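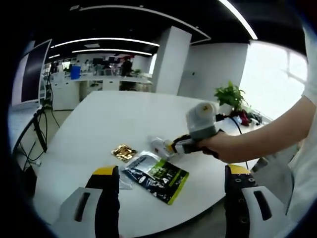
Snack bag, gold packet, clear wrapper. Office table, 30 May 2022.

1/ I said I'd post about the small-stuff clear-out at work, so this is that thread. It covers snacks, sachets, jars and bottles. No furniture, no cables, no paper files. Those are for another time.

2/ Background: our office has desks with drawers and one shared kitchen shelf. Over the years the drawers filled up with things people got free or bought once. Ketchup, sugar, hand cream, tea, half a bag of something. It all ends up mixed together.

3/ The rule we used was simple. Everything small comes out and goes on a white table. You look at it there. If you can't say what it is or who would use it, it doesn't go back in a drawer.

4/ White tables are good for this. Clear wrappers and see-through packets are hard to spot in a drawer or on dark wood. On white they at least catch the light.

5/ Wrappers first. An empty wrapper next to a full snack takes up as much attention as the snack. Pull them out before you sort anything else and the pile gets a lot smaller.

6/ Then packets. I set a limit of 28 for the whole office, all kinds together. Chanida Ruangrit thought that was too low. We had 241 when we started, so I understand why. We kept the limit anyway and it has been fine.

7/ Foil packets need a closer look than clear ones — you can't see what's inside, and the print is often rubbed off. If there's no readable date on the foil, out it goes.

8/ Snacks go in one place now, a lidded tub on the kitchen shelf. Flat bags stand on edge like files so you can read the fronts. Bags lying on top of each other get forgotten, and then you have three of the same thing open.

9/ Someone asked what tub. It's a Jindby, the medium one. Any tub with a lid that closes will do. We used a shoe box with a lid for the first week.

10/ Next group is anything with a liquid or cream in it. These got a separate round of sorting. You don't want hand cream in with the tea, even if everything is sealed.

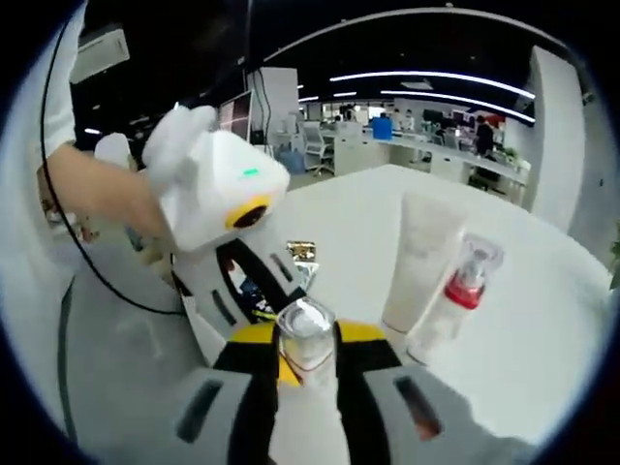

11/ Do squeeze tubes and pump bottles need to be stored differently?

Both can stand upright in the same bin. Tubes go cap down so the contents stay near the opening, and pumps go in with the cap on or the head locked.

12/ Small glass jars are worth keeping if the lid fits. We use them for paper clips, spare buttons and loose tea. Wash and dry them fully before you put anything in. If the lid doesn't close right, recycle the jar. Don't save it for later.

13/ Toiletries now live in the bathroom cabinet, in a bin with a label. Danjuma Uzor made the labels on plain tape with a marker. Big letters, one word each. We had nicer printed ones from Rukard before and they peeled.

14/ Time: the first full sort took up to 5 hours, spread over two afternoons. Most of that was reading dates. Wiping the drawers went fast.

15/ Final count of items taken out, all types, was 356. I kept a tally on the back of an envelope, so I trust it. A lot of it was sugar.

16/ What went where:
- In date and sealed: kitchen tub
- Out of date: emptied, then trash or recycling
- Toiletries in good shape: bathroom bin
- Jars with lids: washed and put on the supply shelf

17/ One thing I would change is to put the trash bag on the floor next to the table before starting. We kept walking to the kitchen with handfuls of wrappers and dropping some on the way.

18/ The other thing is to ask before tossing anything that came out of a personal drawer. I threw out a tin of mints that somebody wanted. I bought a new one the next day.

19/ We're going to do it again in November, drawers only. It should be quicker with the limit in place. If you have a good way to store loose tea bags, please reply. Ours are in a mug right now and it keeps tipping over.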